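Dec 15, 2023

Meinir Rowlands has run the boxing club in Jestasham since the old one closed, and she still opens up herself most evenings. The club has 105 paid-up members, a waiting list for the junior class, and one ring that has to be taken down whenever the hall is wanted for something else. We spoke between the juniors and the adult session.

She came to boxing late. "I was a swimmer," she says. "I did my shoulder at nineteen and couldn't swim on it, and a friend took me to a bag class to keep fit. I was terrible. I stood with my feet together for a month."

Her first coach was Ieuan Penry, who taught her to move before he let her hit anything. She does the same with beginners now. New members spend three weeks on stance and footwork, and some of them complain.

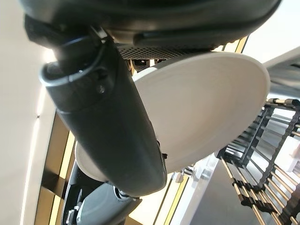

Issue 192

"They've seen fights on TV and they want the pads," Rowlands says. "I understand that. But if your feet are wrong you'll be off balance every time you throw, and then we have to go back and fix it. I'd sooner have you bored in September than getting hit in December."

Sparring is by invitation. A boxer needs her sign-off and a second one from Emlyn Eynon, who takes the adult class and works the corner at shows. They don't always agree. Eynon likes to move people up early, in light rounds with someone experienced. Rowlands tends to wait.

"We argue about it in the car," Eynon says. "She's usually more careful than I'd be. There's a couple I thought were ready and she said no, and looking back she was right on one of them."

The club took four boxers to the Druster show this fall. Ffion Gwilliam won on points over three rounds against a taller opponent from Kerr. It was her second bout. She had lost the first by a wide margin and says she almost didn't sign up again.

"I froze the first time," Gwilliam says. "I couldn't hear the corner at all. At Druster I could hear Emlyn telling me to step left, so I stepped left. That was most of the plan."

Pin-yu Chiu, at the lighter weight, lost a close one that Rowlands thought could have gone either way. She doesn't want to make a fuss over it.
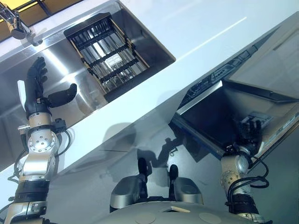 Chiu was back training the same week, working on his jab, and he is down to box again at Ilach in the new year if a match can be made. Matching is the hard part at that weight. Two opponents have already pulled out.

Money is tight, as it is at most clubs. Hall rent went up in September, and the last set of gloves and headguards cost $337. Rowlands has kept the junior fee where it was and put the adult one up by a small amount. She says only one person quit over it.

Asked what she would change, she talks about the ring. She wants one that stays up. It takes five people to put together and the ropes never come back to the same tension.

"Give me a floor I don't have to clear," she says. "I'd get another hour of coaching out of every night."

The adults had started to arrive by then, and she went to find the tape.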